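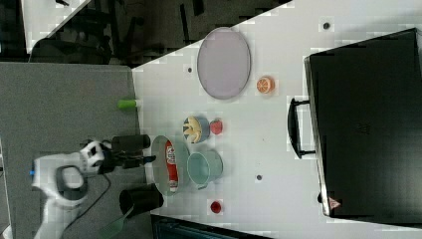

Gripper choice matters more than arm choice for most small labs, according to Saron Tamiru, and a side-by-side trial at Jistport is meant to find out how far that holds.

The company began comparing two-finger grippers on Jun 27, 2022, using one arm and a tabletop set with toy food, plates and other small items. Each gripper gets the same 520 grasp attempts – some on flat pieces such as an orange slice, some on round or curved ones that tend to roll.

Gemechu Berhe, who runs the trial, said the flat pieces were the harder half. "A ball gives you something to close on," he said. "A slice on a hard table gives you very little."

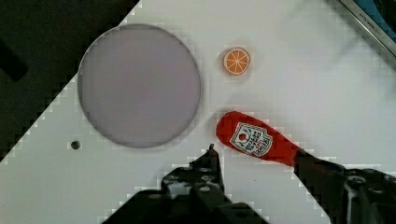 Operators also log how often they need the wrist camera to finish a grasp. A session lasts 40 minutes, after which the fingers are checked for play and the bolts retightened. Two finger designs from Clundum are in the running, along with an older set that Jistport already owned.
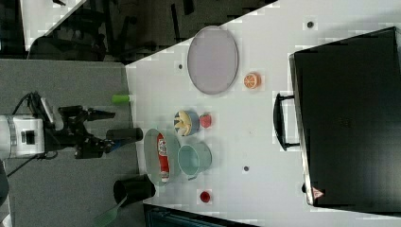
Controllers will be compared separately. Kirstin Purves is preparing that round, with 16 operators signed up so far – most of them new to the equipment. Jistport plans to publish the grasp logs in October, including the failed attempts.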